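### 4.2 Lot order and closing prices

Charity lots sold at collector-car auctions differ from ordinary consignments in two respects: the seller usually waives the reserve, and the house usually waives its fee. Both should affect bidding, but earlier work has treated them as a single condition. We separate them using the sale records of two houses, Nirneo and Stomora, which follow different fee rules for donated cars. Nirneo drops the buyer's fee entirely. Stomora keeps it and passes the amount to the named relief fund.

The sample contains 30 donated cars, of which 13 were sold by Nirneo. Each was matched to an ordinary consignment of the same model and similar mileage, sold by the same house. Cars with a known racing history were left out, as no suitable match could be found for most of them. Hammer prices were used throughout, with fees added back in a separate test (Section 4.3).

Position in the running order was coded by session. Maihi and Teixeira (Flakurham working paper) argue that a donated car placed early raises bids on the lots that follow it. Our records do not support a strong form of this claim. The effect is present at Stomora, but it fades after three lots and is absent at Nirneo, where donated cars are nearly always held for the close of the evening session. Placement is therefore tied to the house, and the two cannot be fully separated with the present data.

A second concern is bidder identity. Paddle numbers are reissued at each sale, so repeat buyers can be traced only where the house released its registration list.
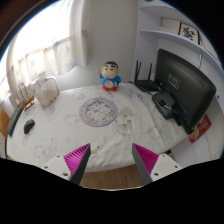 **Figure 3.** Desk with printed tablecloth.

Lists were released for four sales, all held in September. Within these, buyers of donated cars were more likely to have bought at an earlier charity sale than buyers of the matched cars. The difference is modest and rests on few observations. We report it without a significance test and do not use it in the price model that follows.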